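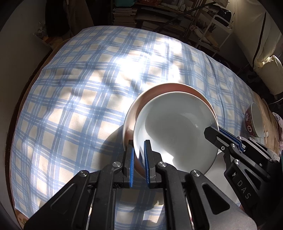

Ein Teller mit hellem, rosa-pfirsichfarbenem Rand und darin eine weiße Schüssel. Der Tellerrand ist glasiert, und die Schüssel glänzt innen.

Warum glänzt eine Schüssel?

Vielleicht hast du heute Morgen schon aus einer gegessen, Müsli oder Haferbrei oder einfach einen Rest Apfelmus, den sonst keiner mehr wollte. Und vielleicht hast du dabei gar nicht auf die Schüssel geachtet. Das ist schade, finde ich, denn eine Schüssel hat eine ziemlich lange Geschichte hinter sich, bevor sie bei euch im Schrank landet, und diese Geschichte fängt mit einem Klumpen Matsch an.

Na gut, Matsch ist ein bisschen gemein gesagt. Richtig heißt das Zeug Ton. Ton ist eine ganz feine Erde, so fein, dass du die einzelnen Körnchen nicht sehen kannst. Wenn du Wasser dazugibst, wird er weich und glitschig, und du kannst ihn drücken, rollen und ziehen. Und er bleibt dann so, wie du ihn geformt hast! Probier das mal mit trockenem Sand.

Vom Klumpen zur Schüssel

Viele Töpferinnen und Töpfer arbeiten an einer Drehscheibe. Der Ton liegt in der Mitte und saust im Kreis, und mit nassen Händen drückt man erst eine Mulde hinein und zieht dann ganz langsam die Wände hoch. Das sieht kinderleicht aus. Als ich es in der Werkstatt von Parvaneh Rezaei zum ersten Mal versucht habe, ist mir meine Schüssel allerdings quer über die Scheibe gerutscht, und danach sah sie eher aus wie ein müder Hut. Parvaneh hat gelacht, den Ton wieder zusammengeknetet und mir noch einmal hingelegt. Das ist nämlich das Gute an Ton: Solange er nicht gebrannt ist, darf man immer wieder von vorn anfangen.

In großen Fabriken macht man es anders. Dort wird der Ton oft in Formen gepresst oder gegossen, damit ein Teller so aussieht wie der nächste.

Dann muss alles trocknen, und zwar langsam. Trocknet eine Seite schneller als die andere, kann die Schüssel krumm werden oder einen Riss bekommen. Ich bin kein geduldiger Mensch, und die Tage, in denen meine Schüssel im Regal stand, kamen mir sehr, sehr lang vor.

Ab in den Ofen

Ein Brennofen wird viel heißer als der Backofen in der Küche. Für eine Pizza reichen meistens gut 200 Grad, das ist für Ton noch gar nichts. In einem Töpferofen sind es oft mehr als 1000 Grad, und wenn man durch das kleine Guckloch schaut – aber nur mit einem Erwachsenen und mit Schutzbrille! –, dann leuchtet es innen orange. Bei dieser Hitze verändert sich der Ton für immer. Er wird hart und löst sich auch im Wasser nicht mehr auf.

Und woher kommt der Glanz?

Jetzt sind wir endlich bei der Frage von oben. Gebrannter Ton ist oft erst einmal matt und ein bisschen rau. Manche Sorten saugen sogar Wasser auf, fast wie ein Keks die Milch. Suppe wäre darin keine so gute Idee. Deshalb bekommt das Geschirr einen Überzug, die Glasur. Sie besteht aus fein gemahlenen Gesteinen, die mit Wasser zu einer Brühe verrührt werden. Die Schüssel wird kurz hineingetaucht, oder man begießt oder bepinselt sie, und danach sieht sie staubig und gar nicht hübsch aus.

Aber dann kommt sie wieder in den Ofen, der Staub schmilzt, und beim Abkühlen wird eine dünne Schicht Glas daraus. Glasur kommt von Glas, das kann man sich gut merken. Auf einer glatten Glasschicht wird das Licht zurückgeworfen, und deshalb schimmert auf der weißen Schüssel ganz oben auf der Seite ein heller Fleck.

Farben gibt es natürlich auch. Dafür mischt man bestimmte Metallverbindungen in die Glasur: Kobalt macht blau, Kupfer oft grün, und mit Eisen kann es gelb, braun oder rötlich werden. An Kanten fließt die Glasur manchmal etwas dünner, und dann sieht der Rand anders aus als der Rest.

Warum passt die Schüssel in den Teller?

Teller und Schüsseln sind meistens rund, und Rundes lässt sich prima ineinanderstellen. Das spart Platz im Schrank. Beim Essen ist es auch praktisch: Unter der Schüssel fängt der breite Tellerrand auf, was daneben tropft, und der Löffel kann dort liegen. Beim Tragen solltest du aber den Teller gut festhalten und gerade lassen, sonst rutscht die Schüssel los.

Zum Ausprobieren

Nimm einen Teller aus dem Schrank (vorher fragen!) und dreh ihn vorsichtig um. Fahr mit dem Finger über den kleinen Ring, auf dem er steht. Fühlt der sich rauer an als der Rest? Dort lässt man die Glasur oft weg, sonst würde der Teller beim Brennen am Ofen festkleben. Bei meinem müden Hut habe ich das natürlich vergessen, und Parvaneh musste ihn mit einem Meißel von der Ofenplatte klopfen. Er hat jetzt unten eine Macke, und ich bewahre meine Radiergummis darin auf.

Text: Marilou Pascual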